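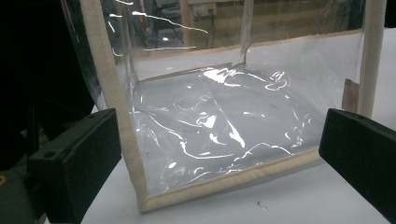 Westerberg Opens the Closet: Annual Storage Amnesty Returns to Gerkbridge in May

GERKBRIDGE – Westerberg, the home storage shop on the canal side of Gerkbridge, will hold its second Storage Amnesty throughout May. Residents are invited to bring in the bags, bins and boxes they bought to get organized and have been tripping over ever since.

The terms are simple. Any empty storage container, from any store and in any state short of actively leaking, can be handed over at the counter. In return the owner gets 11 percent off one replacement and a short talk about whether a replacement is needed. The talk is optional. Staff will give it anyway.

Last year's Amnesty brought in 3000 items over the month, well past what the back room was built to hold. The haul included a hatbox full of smaller hatboxes, a drawer divider with no known drawer, and 43 lids that fit nothing else in the building. The lids are still available to anyone who thinks they can do better.

"We sell storage for a living, so we are aware of how this looks," the shop said in a statement. "But a customer who owns nine blanket bags and two blankets is going to stop coming in sooner or later, probably out of embarrassment. We would like to get ahead of that."

Clear bags get a section of their own this year. They were the most common item handed in last time, and opinion at the shop is divided. Supporters point out that you can see what is inside. Critics point out the same thing. Visitors who want to settle the matter can attend a free folding session, held each morning at 10 a.m. beside the register, covering sweaters, spare bedding and the fitted sheet. The fitted sheet portion has been extended following complaints.

Usable items will be cleaned and passed along to the Cladavberg swap shed, where they can be taken home free of charge. Cladavberg residents have asked that the hatboxes be sent in smaller batches this time. Zippers that stick, handles that have come away on one side and bindings that have started to fray will be looked at by the repair table, which charges nothing for the first 60 minutes and has never yet needed a second hour, mostly because people wander off for coffee.

The Amnesty also marks the launch of Pivel, Westerberg's new labeling service. For a small fee, Pivel will print tags for everything in a customer's closet in plain, readable type. Available wording includes "Winter," "Guest Towels" and "Cables, Unknown." A trial run in spring found that "Miscellaneous" was being ordered more than all the other tags put together, and the shop has now limited it to two per household.

Items can be dropped off at any time during opening hours, 9 a.m. to 5 p.m. Containers must be empty. Last year several were not, and the shop would still like to hear from the owner of the ice skates.

Notes for editors

Interviews and visits to the back room can be arranged at the Westerberg counter in Gerkbridge. Closed shoes are recommended for the back room.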